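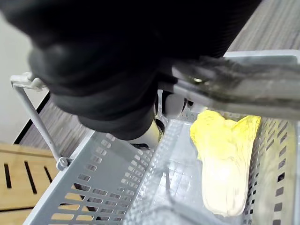

Visit to the Travthorpe Trading Floor Open Day

Members of the investor education group attended the December open day held by Hernerley, the futures brokerage, at its offices in Travthorpe. Places were limited to 30, and all were taken. The program ran from 10 in the morning until the middle of the afternoon.

Arrival and Introduction

Guests were received on the ground floor and given a printed schedule and a visitor badge. The opening talk covered the history of the firm and the way a customer order travels from a home computer to the exchange. The speaker took care to separate the work of the order desk from that of the research desk, which does not handle client money and is seated on a different floor.

The Order Desk

The group was divided in two for this part of the visit. Staff showed how a stop order and a limit order are entered, changed and withdrawn, using a practice account with a balance of 1000 dollars. Several members asked what happens to a stop order when the market opens well past its price. The desk explained that the order is filled at the next available price and that the difference can be large after a weekend. A chart of a past wheat contract was used to make the point.

The Research Desk

The second session dealt with moving averages. Analysts compared a 10-day and a 50-day average on the same crude oil chart and marked each crossing. In the spring months the crossings came early enough to be of use. Through the summer, when prices moved sideways, most of them led to small losses. The desk stated that it does not publish crossings as buy or sell signals. It reads them together with volume, and it keeps a written log of each view, including those that proved wrong. Members were permitted to look through the log for the previous quarter.

Software Demonstration

After lunch, the software firm Kashyap presented its charting package, Uris. Price alerts and the printing of charts were shown in full. The back-testing section was still in preparation and was shown only in part. Questions on the monthly fee were referred to the firm's sales office.

Notes for Members

The handouts from both desks are available from the group's office on request. Hernerley has offered a second visit in the spring, with the same limit on places. Members who were on the waiting list in December will be contacted first. Parking at the Travthorpe offices is reserved for staff, and visitors should use the public lot behind the station.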